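Budgeting for hand-held grippers and tabletop stations
Posted in Equipment and Purchasing, Apr 14, 2019

Omdale Lab Office
Our department has been allotted $2,000 to equipment for recording manual tasks with hand-held grippers. The present quotation from Vulico covers one pair, with printed marker tags. May the full amount be committed to grippers, or should a portion be held for furniture and power? The request must be filed before September.

Larnell Purchasing
It is advisable to hold a portion. We set aside $200 per station for cables, a power strip and small objects to be handled, and that line was fully spent.
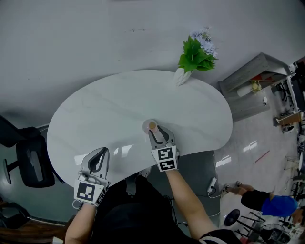 Existing tables are generally adequate and should not be charged to the request. Spare fingers should be listed as a separate item, as our supplier would not add them to an order once it had been approved. Please allow 4 weeks for delivery.

nepia_stores
Get the spare fingers. We ordered 5 sets and should have ordered more.

Omdale Lab Office
Thank you. The request will be revised to show spare parts and power as separate lines. Could Larnell Purchasing confirm whether the marker tags may be printed in-house, or must they be bought from the supplier?

Larnell Purchasing
In-house printing was accepted in our case. Kindly obtain the required tag size in writing first.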